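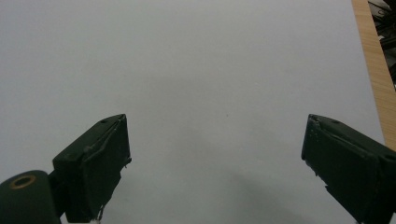 Clokden is a hand-held gripper being built in the shared workshop at Gollitz, and the project needs 2 more people for the next revision. The electronics are settled. The fingers need work: the edges are ragged, with thin pale lines along the rims, and the right one has a stepped notch on its lower inner edge. The screw hole positions stay as they are – everything else on the finger can be redrawn.

Role 1: finger design. You will redraw both fingers, make test pieces and record wear at set intervals. The target is 4000 open-close cycles without a change of finger. CAD experience is required. Any package is fine if it exports STEP.

Role 2: test bench. You will build a simple rig that cycles the gripper and logs motor current. Basic soldering and some Python are required.

Time: one evening a week until October. Unpaid. Material costs are covered, and both roles come with a key to the workshop.

Applicants must be 19 or older and complete the Gollitz tool induction before starting.

Send a short note on something you have built, with drawings or code if you have them, to Ilham Belhaj (role 1) or Rónán Mac Giolla (role 2) through the workshop contact form. Applications close Saturday, March 3, 2018.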